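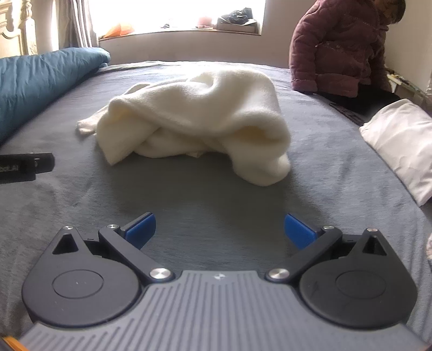

Home | About the project | Meetings | Papers | Contact

Plorix working group: Learning to fold from hand-held demonstrations

Minutes of the meeting of 21st May

Chair: Buppha Inthanon
Minutes: the Ondamico side
Apologies: the Takács workshop sent its comments in writing

1. Minutes of the April meeting

The minutes were accepted with one correction. In item 4 the word "episodes" should be read as "sessions". The corrected text is already in the shared folder.

2. State of the collection

The set now has 3635 demonstrations which passed the first check. All of them were made with the hand-held gripper, in homes, on beds and sofas which were in normal use. The chair reminded the group that we agreed to leave the rooms as they are, with people in them if they want to stay, and with the usual things on the bed. It was asked whether this makes the comparison with the laboratory data less clean. The answer was yes, it does, but the laboratory data is the smaller part and it will be reported in its own table.

The bed tasks are still behind the sofa tasks. A demonstration on a bed starts with the cloth in a heap on the sheet and the jaws open, some distance from it. Two operators had the habit to start with the pads already touching the cloth. These recordings will stay in the set, but they will be labelled, and they will not be used for training the approach phase.

3. Result of the comparison

Buppha Inthanon presented the comparison of the two policies. The first was trained on the full movement. The second was trained in two stages, approach and grasp, and the change between stages is decided by the distance from the pads to the nearest edge of the cloth.

The two-stage policy was better on thin cloths. On thick and fuzzy cloths there was no clear difference. In the failed trials on fleece the policy often chose a fold in the middle of the heap, lifted it, and took the whole cloth with it, so that no free corner could be found afterwards. The human demonstrators mostly look for a loose flap first and pull there. The chair thinks the model does not see the flap well when it lies on the side away from the light.

There was a long discussion on windows. Many bedrooms have the bed close to the window, and the brightest part of the picture then has almost no detail. One member proposed to close the curtains in all sessions. This was not accepted, as the aim is a method for rooms as people have them. It was agreed instead to mark the strong-window recordings and to report the success rate with and without them.

A question was raised on white cloth on a light sheet. The group has too few of these to say anything. White cloth on grey or blue sheets gave no special trouble with the segmentation.

4. Gripper

Takács wrote that the blue fingertip pads will stay in the same colour for the whole collection. A sample of black pads was offered, but the pad tracking was built for the blue ones and it would need to be done again. The group thanks Takács and prefers to stay with blue.

Scuff marks on the round discs of the fingers were discussed shortly. They have no effect on the measured opening. The linkage pins should be checked by each operator before a session - this is already in the instructions, but it was not always done.

5. Money

The report to Fundbridge needs one page on the result and one page on consent in homes. The page on consent must say clearly how a resident can ask for a recording to be removed, also after the session is finished. The draft of last year can be used, but the part on storage is old and has to be written new.

6. Decisions and tasks

- Touching-start recordings get the label "contact" and leave the approach training. Ondamico.
- 7 more homes for the bed tasks, of which 3 with light sheets. Chair to write to the residents.
- Strong-window label to be added by hand for the test part first, then we decide on the rest.
- The fleece trials are repeated with the second policy only, same cloths, same starting heaps as far as this is possible.
- Fundbridge text to be sent round for comments before the next meeting.

7. Other matters

The name of the data set is still open. Proposals can be sent to the chair by mail. The next meeting will be held online, and the link will be the same as for this one.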